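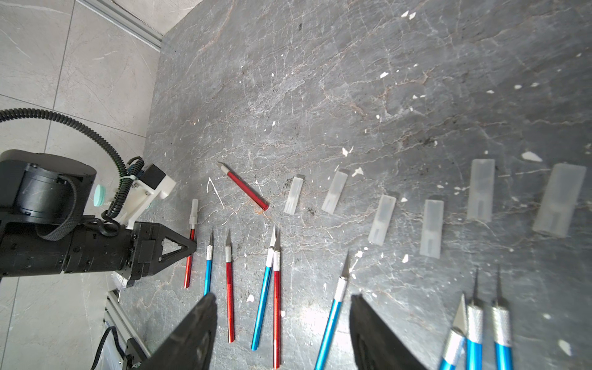 ## Cutting mat board by hand, or pay the frame shop?

**dekero_paper**
I have 184 small prints to mat before September. The frame shop, Oritz, asks 252 for the first batch, and for me it is too much. I want to cut the windows myself with craft knives. Is it realistic?

**Kendolow**
Realistic, yes. Pleasant, no. For thick board the small blade bends and your bevel becomes wavy. Buy a proper mat cutter.

**akl248**
I do not agree with Kendolow. I cut 4-ply by hand every winter. Make three light passes -- never one heavy -- and change the blade before you feel you need it.

**Kendolow**
Straight cuts, fine. But a 45 degree bevel by hand, on so many pieces? The corners will overcut.

**dekero_paper**
I forgot to say, I don't need a bevel. Straight edge is enough for me.

**akl248**
Then stay with the knives. Put scrap board under, and a steel ruler with cork on the back.

**Kendolow**
OK, without bevel I change my opinion. Still, do 2 test pieces first, and put the caps back on when you stop for coffee.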